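# Showing a task with hand-held grippers: how do you deal with magnets on a whiteboard?

**Christos Margaritis**

I'm putting together a set of demonstrations for a board-tidying task. The person showing the task holds a gripper in each hand, with a marker cube on top of each for tracking, and works at a normal whiteboard. The magnets are to be taken off one by one and put back in a different spot. I've been at it since Monday and have 92 takes, of which 19 had to be thrown out.

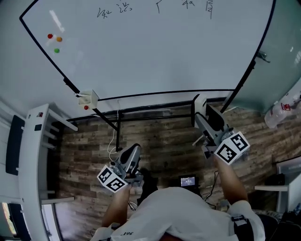
Two things go wrong. The first is that tracking on one hand jumps for a moment, mostly when I reach high and turn the wrist over. The second is the magnets themselves. If I pull straight back, the fingers slide off. If I squeeze harder, the magnet slides along the board and the whole take looks like dragging, which I don't want the policy to learn.

The project plan (we call it Zamani) asks for 700 good takes by the end of August. Before I carry on, should I change how I do the movement, or change the setup? I can move the board but I can't swap the grippers.

---

**Afia Adjei**

I did a job much like this one at Plindley, with magnets on a steel door. Change the movement first.

Don't pull straight back. Close the fingers on the sides of the magnet, tilt the wrist a little so one edge lifts, then come away. It takes far less force and the fingers keep their hold. When you put it back, touch one edge to the board first and let the rest go down. Do it slowly. I had people count to two in their heads between closing and tilting, and the takes were much more alike after that.

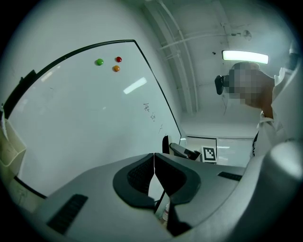
For the jumps, plot the height of the wrist against time for the bad takes and see if they all fail at the same height. Mine did. I lowered the work so that nothing was above shoulder level and most of the trouble went away. Check the glare as well. If a ceiling light is reflected where you are working, shift the board or turn that light off, but then keep it the same for the whole set or make a note of which takes had it on.

Keep your 19 bad ones in a separate folder. You may want the slips later if you decide to teach recovery.

One more point about the dragging. Watch the first 10 of your good takes again with fresh eyes. I found I had passed several that I would have failed a week later. Write the rule down ("magnet must leave the surface before it moves sideways") and judge every take by it.

---

**Businard**

just use weaker magnets

---

**Claronex**

Weaker magnets will help with the pulling but they can slip down the board if you put anything under them, so it depends on what the robot will have to do in the end. If it has to work with ordinary ones, train with ordinary ones.

I'd add that you should vary the starting places. If the magnets are always in the same corner you get a robot that goes to that corner whatever is there. Move them between takes, and change the order of the colours too.

Can't help with the tracking. We do ours by remote control with a leader arm, so there are no cubes to lose sight of. It's slower per take, though.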